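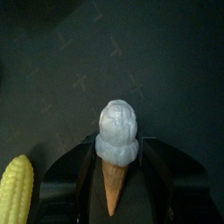 Put the ice cream with the cakes, because that is where a child will look for it, was one of the first replies to our notice at the Uvthorpe toy library. Another reply, pinned up next to it two days later, said ice cream goes in the freezer and the freezer is part of the kitchen, so it should go with the kitchen things. We had asked a simple question about where play food should be kept and had not expected people to disagree about it. Most of this report is about that disagreement and what we did with it.

Sorting and Storing Play Food in a Small Toy Library
Project report, Everyday Design module
May 2023

1. Background

The toy library is in the back half of the Pundgate community rooms. Families borrow a box of toys for two weeks and bring it back. The play food is the most borrowed part of the stock and also the part that gets most mixed up. When we started in September there were 300 pieces of play food kept in two deep tubs under the window. A family who wanted a fruit and vegetable set had to tip a tub out on the carpet and search through it.

The library had tried labelled boxes before. The labels were written words on white card. Adults used them and children did not, and at the end of a session most of the food went into whichever box was nearest.

Our task was to suggest a way of sorting and storing the food that children aged two to five could follow with a little help, and that would fit on the existing shelves. The budget was small and no new furniture could be bought.

2. What we looked at first

We emptied both tubs and laid everything out. The pieces come from many different sets given over the years, so they do not match. Some are close to life size and others are much smaller. There are four kinds of carrot. Some food is made in one piece and some comes in halves that stick together, and the halves are often separated.

Certain pieces were easy to place. An ear of corn is a vegetable to nearly everyone we asked. Others were difficult. The ice cream cone was the one people argued over most, followed by the egg, the tomato and the bread rolls. The cone is a good example of a piece that everybody recognises at once, with its white top, the ruffled part below it and the orange-brown cone, but that does not belong to an obvious group. It is cold food, sweet food, and something bought from a van.

We also found things that were not food, including dominoes, a doll's shoe and a real walnut. These were handed to the desk.

3. Method

We tried three ways of sorting, each for three weeks.

Sorting A was by food group, using the groups the older children learn at school. Sorting B was by place, with boxes for the greengrocer, the bakery, the café and so on. Sorting C was by colour, with no food groups at all.

For each one we used the same 18 shallow boxes, bought from Figueroa, a packaging shop near the bus station. They are grey, with a low front so that a small child can see in. On the front of each we fixed a card with drawings of three of the things inside. At the end of each session we went through the boxes and wrote down how many pieces were in the wrong one. Over the whole project we checked 1,000 pieces for each sorting.

We did not tell the children they were being tested. Parents were told by a notice on the door and could ask for their child to be left out.

4. Results

Sorting A (food group): 214 pieces in the wrong box.
Sorting B (place): 131 pieces in the wrong box.
Sorting C (colour): 96 pieces in the wrong box.

Colour gave the fewest mistakes. It was also quick, and the two-year-olds could join in. The trouble was with pieces of more than one colour. The ice cream cone was found in the white box, the orange box and the brown box in the same week, and we had not decided beforehand which one was correct. We had to leave it out of the figures for Sorting C. The same was done with the watermelon slice and the burger.

Parents did not like Sorting C. Several said it was no use when they wanted to borrow food for a shop game, as they had to visit every box. The desk said the same about making up sets.

Sorting B had more mistakes but fewer complaints. The greengrocer box worked best of all. The corn, carrots, peas and apples were nearly always put back properly, and children talked about the shop while they did it. The café box was the weakest. It had become the place for anything left over.

5. Changes made

We kept Sorting B and changed two things. The café box was split into hot food and an ice cream van. The van box has a drawing of a cone on the front and holds the cones, the lollies and the small tubs. We also coloured the edge of each card, so that a child who cannot yet say what a greengrocer is can still look for the green edge.

The cards were printed on Orken board, which is thick enough not to curl, and covered with clear film. One sheet made six cards. We printed a spare set and left it in the desk drawer.

6. Problems

The split halves of fruit are still a problem. We tried elastic bands and took them off again for safety reasons. The library would like us to come back and look at this.

We changed the sorting every three weeks, and families who came regularly had to learn a new one each time. This may have made Sorting C look better than it is, as it came last and by then the children were used to putting things in boxes. If we did the work again we would use a longer period for each.

Two boxes cracked at the corner and were mended with tape.

7. Costs

Boxes, card, film and printing came out of the module allowance. Nothing was charged to the library. Replacement cards can be printed from the file we have left on the desk computer, in the folder called Play Food.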